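Faire un sirop de gingembre à la maison et le servir en long drink sans alcool

Publié en septembre 2024 - Rubrique : Sirops et bases

Depuis que j'écris dans Saltine, on me demande souvent comment obtenir un sirop de gingembre qui pique vraiment. Les sirops du commerce sont doux, ils sentent le biscuit. J'ai appris ma méthode chez Junhao Qin, qui tient le bar Hidollow, et je l'ai ensuite modifiée pour une cuisine ordinaire, sans extracteur de jus. Le français n'est pas ma première langue, alors je préfère expliquer lentement, étape après étape.

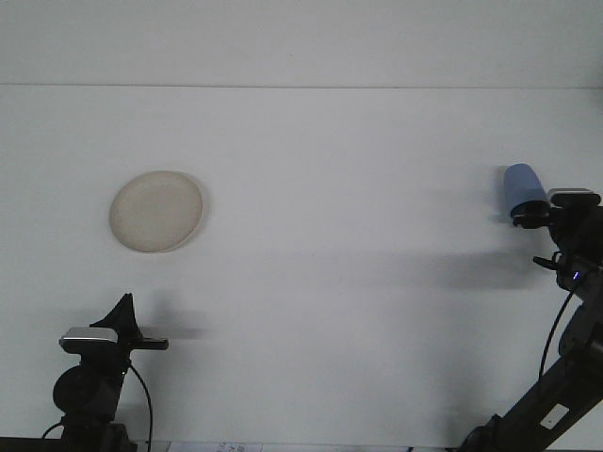
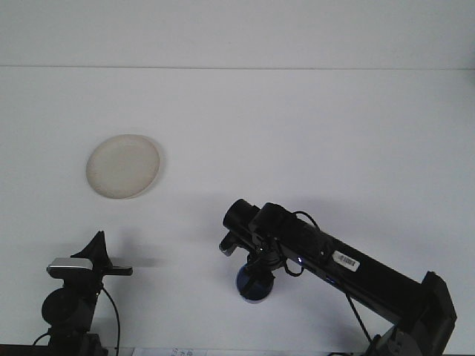 Le choix du gingembre

Prenez un gingembre ferme, avec la peau lisse et tendue. Si la peau est ridée, la racine a perdu son eau et le sirop aura un goût de foin. Cassez un petit morceau avec les doigts : la cassure doit être nette et l'odeur doit arriver tout de suite. Les très grosses racines ont plus de fibres, mais elles piquent aussi davantage. Pour ce sirop, je les préfère.

Ce qu'il faut

300 g de gingembre frais
400 g de sucre blanc
400 ml d'eau
5 grains de poivre noir
le zeste d'un citron jaune, sans la partie blanche
une pincée de sel

Il faut aussi une casserole avec un couvercle, une râpe, une passoire fine, un linge propre et une bouteille en verre qui ferme bien.

Préparer le gingembre

Lavez la racine et brossez-la. Il n'est pas nécessaire de la peler, sauf aux endroits abîmés. Coupez les deux tiers en tranches fines, dans le sens contraire des fibres. Gardez le dernier tiers entier pour le râper plus tard.

Cette séparation est le point important de la recette. Le gingembre cuit donne une chaleur ronde, qui reste dans la gorge. Le gingembre cru donne le piquant vif que l'on sent sur la langue, et une longue cuisson le fait disparaître. Pendant des années j'ai tout mis dans la casserole en même temps, et je me demandais pourquoi mon sirop était si sage.

La cuisson

1. Mettez dans la casserole l'eau, les tranches de gingembre et les grains de poivre légèrement écrasés.
2. Portez à petite ébullition, baissez le feu et couvrez. Laissez frémir 15 minutes.
3. Ajoutez le sucre et le sel. Remuez jusqu'à ce que le sucre soit fondu, puis retirez du feu. Ne faites pas bouillir de nouveau, le sirop deviendrait trop épais.
4. Râpez le gingembre restant directement au-dessus de la casserole, afin de ne pas perdre le jus. Ajoutez le zeste.
5. Couvrez et laissez infuser 50 minutes, hors du feu.

Filtrer et mettre en bouteille

Versez le tout dans la passoire garnie du linge. Quand le liquide ne coule plus, fermez le linge et tordez-le au-dessus du récipient. Le sirop sera un peu trouble - c'est normal, c'est l'amidon du gingembre. Il va former un dépôt au fond de la bouteille et il suffit de la retourner doucement avant de servir.

Ébouillantez la bouteille et laissez-la égoutter à l'envers avant de la remplir. Au réfrigérateur, je garde ce sirop deux semaines. S'il fait des bulles ou s'il sent la levure, il faut le jeter.

Les tranches cuites peuvent encore servir. Je les roule dans du sucre et je les fais sécher au four très doux, porte entrouverte. On les mange avec le thé.

Le service : l'Usthorpe

Cette boisson était à la carte de Hidollow au mois d'août. Pour un verre :

30 ml de sirop de gingembre
20 ml de jus de citron vert, pressé au moment
quatre feuilles de basilic
eau gazeuse bien froide
glaçons

Frappez le basilic une fois entre les mains et déposez-le au fond d'un grand verre. Versez le sirop et le jus de citron vert, mélangez, puis remplissez de glaçons jusqu'en haut. Complétez avec l'eau gazeuse en la faisant couler le long de la paroi. Un seul mouvement de cuillère, de bas en haut, est suffisant. Si vous remuez trop, le gaz s'en va.

Pour ceux qui veulent de l'alcool, 40 ml de rhum ambré se marient bien avec le poivre. Dans ce cas, je diminue un peu le sirop.

Si quelque chose ne va pas

Le sirop est trop sucré : ajoutez du citron dans le verre et jamais dans la bouteille, car le goût du jus change après deux jours.

Le sirop ne pique pas assez : la racine était probablement trop jeune. Râpez encore un peu de gingembre cru, laissez infuser une nuit au froid et filtrez de nouveau.

Le sirop est amer : le zeste contenait du blanc, ou bien il est resté trop longtemps. Je n'ai pas trouvé de remède pour cela.

Des cristaux apparaissent au fond : réchauffez doucement avec deux cuillères d'eau.

Une variante

Sombat Suksawat m'a écrit qu'il remplace le zeste de citron par une tige de citronnelle écrasée, ajoutée en même temps que les tranches. J'ai essayé deux fois. Le parfum est plus vert, et avec l'eau gazeuse seule, sans basilic, c'est très bon. Il met aussi du sucre de palme, mais la couleur devient brune et je trouve que le gingembre se cache derrière. Avec moitié sucre blanc et moitié sucre de palme, le résultat me plaît davantage.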